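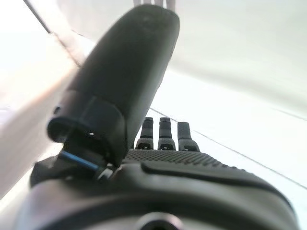
Room 2, Faltstead. Bright white surfaces.

Room 2 was refinished in April under the Prutivico interiors schedule. Work covered the walls, the ceiling, the door frame and the work surfaces. The floor was left as it was. These notes are for people choosing a finish for the remaining rooms on the corridor.

Finish notes

The old walls were a cream gloss with several generations of patching under it. Loose paint was scraped back, holes were filled, and the filler was sanded flush once hard. Walls and ceiling then had 3 coats of Rustad white in a low sheen. The door frame had 2 coats of the same white in satin. Marietjie Botha kept the coat record, and the sheet is in the folder by the door.

A neutral white was chosen over a warm one. Cream walls shifted the color of anything dark, and gray parts were hard to tell from black ones in late afternoon. The cost of the change is glare. With the lamps at full output, small dark items are easy to find against white, but their shaded sides lose detail. Keep the lamps at the middle setting for close work and go to full for cleaning only.

The work surfaces were wiped down, lightly abraded and recoated off site by Flandham. They came back with one chip at a rear corner, which has been touched in. Do not use scouring pads on them. A damp cloth with plain dish soap removes most marks; pencil needs a soft eraser first.

Marks to look for at the monthly check: scuffs at chair height, gray streaks where cables have been dragged, yellowing near the heater, and hairline cracks at the ceiling joint. Crack widths go on the sheet in pencil. The joint by the window was recaulked after the second coat and should be looked at first.

Second picture, Room 2: 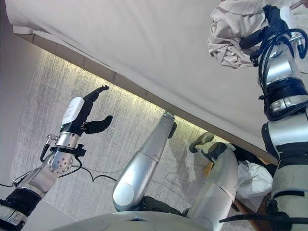

Hendrik Mabaso would have gone one step down in sheen on the walls, on the grounds that satin and low sheen both show a roller edge once the lamps are on from the side. He also asks for the touch-up can to be labeled with the room number, as the whites in the store cupboard do not match each other.

The can is now labeled and stands on shelf 19. The sheen stays as it is in Room 2. A flatter white will be tried on one wall of the next room, and Meinrad Holzer has the sample boards.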